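Warkley two-arm bench robot: can it put the tools away?

Review

The Warkley is a pair of robot arms sold to small shops that want help with the jobs done at the end of a shift. Sorting, tidying, putting things back in their cases. It comes with grippers, a wrist camera and the Budau software that runs it all. We had one for six weeks, starting in March, and used it for the kind of chores most people would gladly hand over.

Setup took most of a Monday. The arms bolt down without trouble, but the cables are short and the manual skips the calibration step, which is on a separate sheet. After that the software found both arms and we were running by 4 p.m.

The main test was repacking a hand tool case. Any apprentice can do it after being shown once. For a machine it is hard, because every tool has one slot and most of the slots only accept the tool one way around.

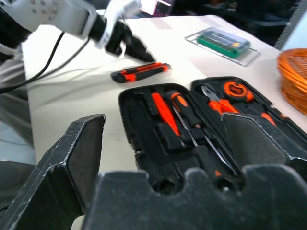
Ertuğrul Keskin
Workshop Equipment Reviewer

The utility knife was the tool we watched most. It is light, it lies flat on the table, and the fingers have to come down close to the surface to get under the sides of it. We ran the full repacking job 25 times. The Warkley finished 12 of those without help. In most of the others it picked the tool up fine and then set it down a little crooked, half in the slot, and went on to the next one as if the job was done.

The tape measure was the easy one. It is round and chunky and drops into place if you get it close. Pliers were fair. Long screwdrivers were poor, as the handle is much heavier than the shaft and the tool tips in the grip if it is held too far forward. The software lets you mark a preferred grip point, and that helped, but you have to do it for each tool.

Speed is the other problem. Our best complete run took 326 seconds. I can pack the same case by hand in well under a minute, and I am not fast.

Grip pads matter more than I expected. The ones supplied are a soft foam type and they hold smooth plastic well, but they pick up dust and need wiping down. Plernico sells a firmer rubber set that fits the same fingers. Those lasted better with us but slipped more on bare metal.

We also tried it on house chores. Folding dish towels was a failure with the standard program. Moving cups from a rack to a shelf went well as long as the handles faced the same way. Loading cutlery into a tray was somewhere in between, with forks landing in with the spoons fairly often.

Compared with the single-arm Sepp we reviewed last year, the Warkley is better at anything that needs one hand to hold and another to place. The Sepp is quieter and much simpler to set up. If your work is moving one kind of part from one bin to another, buy the Sepp.

Good: solid arms, useful wrist camera view, easy to swap pads.
Bad: slow, short cables, does not notice a badly seated tool.

I would not buy the Warkley yet for a shop that wants its benches cleared overnight with the lights off. For a training room or a shop with someone on hand to straighten things up, it does enough to be worth a trial. Budau says a seating check is planned for the next software release, and we will repeat the tool case test when we have it.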